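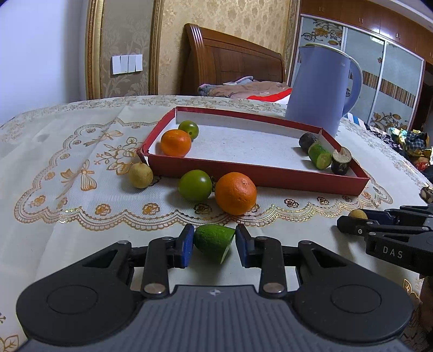
4.2 Subscription bundles and play time

Figure 3. Food items on a tablecloth, with a piece of cucumber between two blue pads.

Publishers often claim that a monthly game bundle makes people play more. We doubt the evidence supports this. Hầu and Âu report that Zotiva members started more than eight new games in their first season, against two for players who bought games singly. But starting a game costs a member nothing, and the authors count any launch as a start, even one that ends at the title screen.

Our own logs from the Stoltstead panel show a weaker effect. Once launches shorter than 10 minutes are dropped, most of the gap goes away. What remains could easily come from who signs up in the first place — heavy players have the most to gain from a flat fee. The Giltena service offers a partial check, as it gave existing console members free access on its handheld in April. Their total play time barely moved. Hours shifted from one device to the other, and three months later the split had settled.

Đoàn treats this shift as growth on the handheld. We see no reason to do so. A measure that looks at one device alone will nearly always flatter the bundle, and we use household totals in the rest of this section.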